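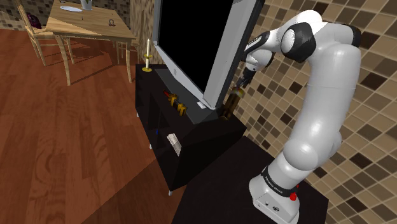

A white Franka Emika arm on a dark tabletop (computer rendering).

Where a car's parts come from, and why I now ask

15 Jan 2024

Readers of these pages will recall that I have been looking for a small estate car to replace the one I have driven since moving to Undstead. The search has taken longer than intended. The delay is owed mainly to a question I had never put to a dealer before: which parts of the car are made where, and how quickly can they be replaced?

The matter arose from the repair of my present vehicle, a Primetti. In the autumn it required a rear wheel bearing and a door lock. The bearing was in stock at the garage. The lock had to be ordered from abroad and did not arrive for 13 working days, during which the car could not be secured and therefore could not be left in the street. The charge for the part was modest. The charge for storage was £200.

I wrote to the importer to ask whether such a wait was usual. The reply, signed by Igor Jelínek of the parts department, was courteous and more informative than I had expected. He explained that a model may be assembled in one country while its smaller fittings are drawn from several others, and that the importer keeps a full stock only of those items which wear out regularly. Locks, window switches and interior trim are ordered singly.

I have since put the same enquiry to two other dealers. At the Kobori showroom, Miyuki Tanabe was able to show me the stock list on her own screen, and I was permitted to make a note of it. The Vurel dealer undertook to write to me and has not yet done so.

It should be said that a locally built car is no guarantee of a prompt repair. My neighbour Renji Kudo owns one that was assembled within 100 miles of his front door, and he waited longer for a wing mirror than I did for my lock. The place of assembly is printed in the brochure. The location of the parts warehouse is not, and the buyer must ask for it.

I would accordingly suggest that anyone considering a purchase request the following in writing: the usual delivery time for a lock, a mirror and a headlamp; whether a courtesy car is provided during the wait; and who bears the cost of storage.

A second visit to Kobori is arranged for February, when the estate will be available for a test drive. I shall report on the boot, which in the brochure appears rather shallow for the dog.

Filed under: Motoring, Household
2 comments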